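Zamex fall tour -- dates and ticket talk

jef_camargo
Zamex put the fall dates up this morning. It starts in October at the Powell and goes up the coast from there. Sundwood opens the first half and Wondow takes over after that. The Powell holds 2607 for seated shows, so I'd expect it to go fast.

bassline_boris
The Powell only sells 2000 when the floor is standing. They close the upper balcony. The listing I saw says standing.

jef_camargo
Mine says reserved seating. Got a link?

bassline_boris
It's on the venue calendar, under the support act. Could be an old entry left over from the spring show that got moved.

nandini_k
I don't get the Sundwood pick. I saw them last year and the set was 25 minutes of tuning and one good song. Wondow should do the whole run.

clem henriques
Disagree. The second Sundwood record is better than anything Zamex has done since the first album. I'm going for the opener and may leave early.

nandini_k
You'd pay full price to leave early?

clem henriques
I have before. Parking is easier too.

v_besnard
Presale code came in the newsletter, check your spam folder. Limit is 2 per account. I got mine but the fees were ugly -- almost a third of the ticket. 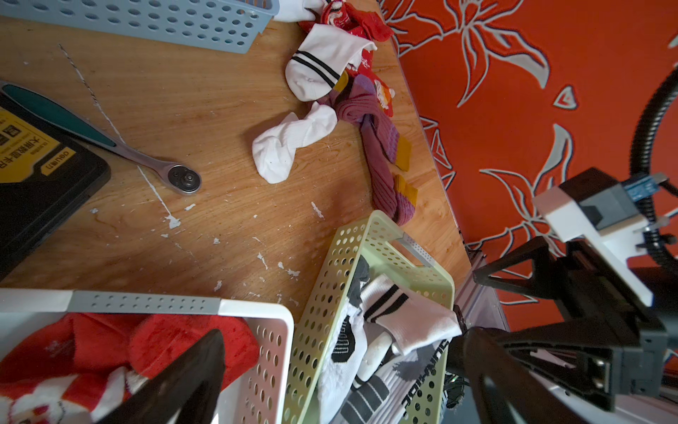
nandini_k
Does the presale code work for every city or only the one you signed up for?

v_besnard
Only the city on your account. You can change it in your profile before the sale opens, but it locks after that.

bassline_boris
Box office doesn't charge the fee if you walk up. They open at noon.

jef_camargo
They dropped that at the last show I bought for. Same fee at the window.

bassline_boris
I paid face value there in the spring. Call before you drive over.

clem henriques
Called. No fee at the window if you pay cash, and the lady said it's seated.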